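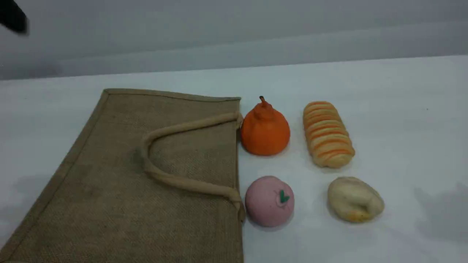
Murali Marar wrote in after last term's session that he had always given children the bag standing up and already full, and it had never crossed his mind that a flat one with the food beside it could be a game in its own right. It can, and it's one of my favourites! This handout covers the second half of the shopping bag unit.

Reading time: 2 minutes

Play and Everyday Objects, Handout 2
The shopping bag: putting in, taking out
Tutor: Sowmya Gowda

What to set out

A jute bag with rope handles, a pale table with nothing fussy on it, and a few pieces of toy food. Jute is a lovely material for this. It's rough under the fingers, it creaks a bit, and it holds a fold long enough for a child to look underneath. The soft squashy fruits are worth having too, as they're such a contrast with the weave. Lay the bag on its side with the food next to it and then (this is the hard part) sit back.

Younger children will very often go for the handle first. Let them! A thick rope loop is a thing to lift, drop, put an arm through or wear as a hat, and all of that comes before shopping. Anil Acharya's group at Bloxham spent 19 minutes on handles alone and I'd have loved to be there.

Putting in

A bag lying down has a mouth that has to be found and held open. One hand lifts the jute, the other pushes the fruit in, and for many two-year-olds that is a big piece of two-handed work. Watch which hand does the lifting and whether they swap. Some children will stand the bag up by themselves, which changes the job completely – now it's dropping in from above, and they get the thud as well.

Words to have ready: in, under, inside, still out, more, heavy. Use them when the child is already doing the thing and keep it short.

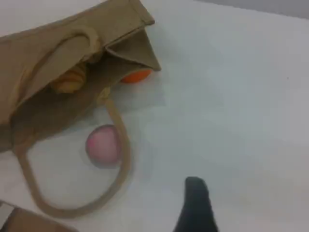
Half-packed is where the talk gets good. Something deep inside, something only just in, something still on the table: that gives you three different places to talk about with one bag and no extra kit. Is the orange one in yet? Where has the yellowy one gone? A round toy may end up inside the loop of a handle, and children can be very firm that this counts as "in". I agree with them, by the way. Ask what it's in, and enjoy the answer.

Don't tidy the flap back. A piece of fruit with its top covered is a peeping game waiting to be played, and older ones will happily guess what it is from the bit that shows.

Taking out

Tipping is fine. So is reaching in without looking, though a few children dislike not seeing their hand, so leave the mouth wide for them. Tanko Omoregie lets the child pack and then plays the forgetful shopper, asking for things one by one. It works beautifully with fours and fives.

For your folder

Watch one child with the bag, in your own setting, and write up to 1,000 words. I want what the hands did, what was said (by you as well) and one thing you'd set out differently next time. Please don't use the child's name. Hand in by 05/08/2021.

If your rope handles are long, knot them shorter and stay at the table throughout.

Related handouts
Pegs, tins and lids
Treasure baskets for babies who sit
Pouring with dry rice
Setting up a pretend greengrocer's

Contact the Lanalico course office | © Lanalico | Back to top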